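3.2 What people put in the pouch

I'll admit I came to small objects late. Our first paper (the Hartley one) was all about cupboards and drawers, and it took me far too long to see that most household mess is made of things you could hold in one hand. So for the Bilard study I asked seven households to send me the odds and ends that never seem to live anywhere, and I spent most of January sorting through them on a table. It was great fun!

What struck me first was how many of these things are soft. Hard objects mostly have a shape that tells you where they go, and people in our interviews were quick to name a shelf or a hook for them. Fabric things are another matter. An eye mask belongs with sleep, or with travel, or with the dressing gown, depending on whom you ask, and two people under the same roof gave me different answers more than once. Figure 2 has a fairly typical spread, with a padded black eye mask lying up against a mesh pouch. You can make out a fluffy white ball and some red fabric through the mesh, and there's a red-faced table tennis paddle over on the right, mostly hidden. 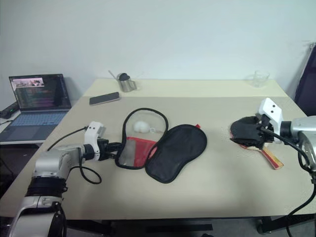

Figure 2. Soft and hard items on the sorting table, Bilard study.

3.3 See-through or not?

Mesh pouches came up again and again in the interviews, usually with real affection. People like being able to check what's inside without undoing anything, and several told me they had given up on solid bags altogether (I have since done the same at home, with mixed results). The Trasier survey, which had 3,000 replies to our 100, asked a similar question about storage boxes and found the same leaning, though its wording was a bit different from ours and I wouldn't push the comparison very far.

There was a catch, though. Once a pouch had taken in one stray item it tended to take in others, and by the second interview its owner often couldn't say what the pouch was for. I've called this "drift" in the Arnham notes and I'll stick with the word in Section 4, where I look at which items tend to start it.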